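# The Long Life of a Terrazzo Floor

Terrazzo is a composite of mineral chips set in a binder, ground flat and polished. The binder is either cement or epoxy resin, and the choice affects thickness, cure time and the kind of damage the floor will show later. Cement systems are heavier and breathe. Epoxy systems are thinner, cure faster and resist staining, but they do not tolerate moisture rising from the slab below.

At the Brinside office building, the ground floor was poured in cement terrazzo and has been in daily use for 65 years. The surface was last reground in March, when the contractor, Vernonitz, removed almost 2 millimeters. Most of that depth was old wax and worn matrix. The chips themselves had barely changed.
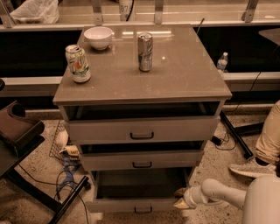
Gloss is the property owners ask about first, and it is a poor guide to condition. A polished surface reflects light as long as its top layer is smooth, whatever is happening underneath. Furniture follows the same rule: the shiny top of a gray drawer cabinet will throw back streaks from the overhead lights with a bowl and two cans standing on it, and the glare says little about how the top will take a scratch. On floors, a slip test and a moisture reading are more useful than a gloss meter.

Cracks usually come from movement in the slab. Divider strips, commonly zinc or brass, are placed over control joints so that movement opens a straight line at the strip. At Brinside, six panels had cracked away from the strips – all of them near the loading entrance, where the slab had settled. 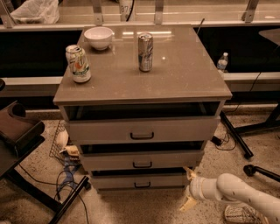 Patching those panels took longer than the grinding. Treltora, which supplied the replacement chips, prepared 102 sample tiles before the color was accepted. Beige mixes are hard to match, as the cement darkens with age while fresh cement dries pale.

Routine care is simple. The maintenance manual from Liew calls for dust mopping every day and damp mopping with a neutral cleaner. Acidic products etch the matrix and should be kept off the floor entirely. Spills of juice or soda should be wiped up within the hour. Penetrating sealer is reapplied when a drop of water no longer beads on the surface.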